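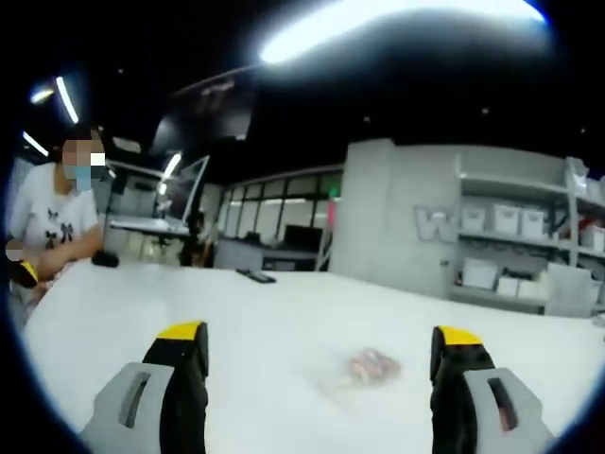

Good afternoon everyone, and thank you to Gareth Haworth for inviting me. My subject is very modest: small things in small bags, and how we store them.

(Wait for people to sit.)

When I started at Tapley, the sorting table was my job. We had 343 kinds of small item and 20 drawers. You can imagine the colour of my face when somebody asked me for one of them.

Point one. Use clear bags. A person should recognise the item before opening anything. With a bright item it is easy, even when the plastic is crumpled.

Point two. Put one bag on the table at a time. I learned this from Elvira Valderrama, and I still break the rule when I am in a hurry.

(Slow down for the next slide.) 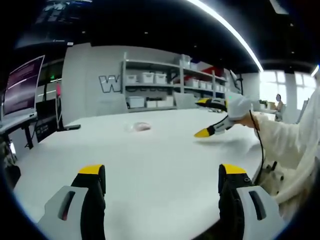
Slide 4: One bag on the white table, storage boxes on the shelves behind.

Point three. The shelves should be near the table. At our old centre the boxes were down the hall, and bags stayed on the table until June.

Labels: please write on the short side of the box. Mention Do-yoon's grey tape here, if there is time.

Cost: we spent 3,000 dollars on shelving and boxes, and the bags were the cheapest part.

Questions for 7 minutes. If they ask about food items, pass to Lacey Bickerstaff.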